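Brarkent Big Bricks, 70-piece tub: are they worth it?
Review by Junhao Feng
Posted 9 September 2021
Filed under: Toys, Building

I didn't want to like these. The tub says "a lifetime of building," and I have owned enough off-brand bricks to know that a lifetime usually runs until the second weekend. We bought the set in February for $53, which is a lot for 70 pieces of plastic in a shape everyone has seen before. I wanted to know what the extra money buys.

Mostly it buys grip. I have two kids who build towers and then pull them apart in a temper, and the bricks still hold. The cheap Goodwin set we had before went slack after a few months, and anything taller than a cereal box leaned. With the Brarkent ones I can pick up a long wall by one end. The downside is that my younger one can't always get two flat pieces apart and brings them to me, and I end up using a butter knife, which the leaflet tells you not to do.

Colors are where I start to grumble. The product page promises "bright primaries." There are reds and blues, sure, but there is also a salmon sort of orange that goes with nothing, and the dark blue is hard to tell from black in the evening. My older one sorts by color and has given the salmon pieces their own pile, well away from the rest. 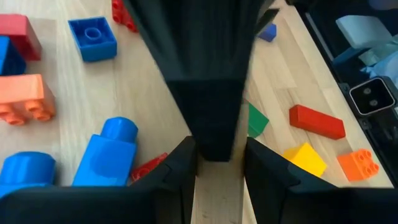 Size is fine. They are big enough for small hands and I have never lost one under the fridge. They do take over a table, though. Dump out the tub and you won't be eating there until somebody clears up, and the tub itself is a bad design — the lid only fits one way round and the handle pops out when it's full. We gave up and moved everything into a fabric bin from Larnesitz that cost less than lunch. I tried the Kondo trick of standing things upright so you can see them all. Bricks don't stand upright for long in this house.

Noise: loud on a bare table. Put a towel down.

Cleaning: warm water and dish soap. The studs hold crumbs, so bring an old toothbrush. Ours haven't faded, but they live indoors and I wouldn't trust them in the yard.

The company also sells a 202-piece box. I haven't tried it and at that price I'm not planning to. If the 70-piece tub drops below $40 I'd say buy it. At full price, look for a used set first and check that the bricks still click.

Rating: 3.5 out of 5. Half a point off for the salmon, a full one for the lid.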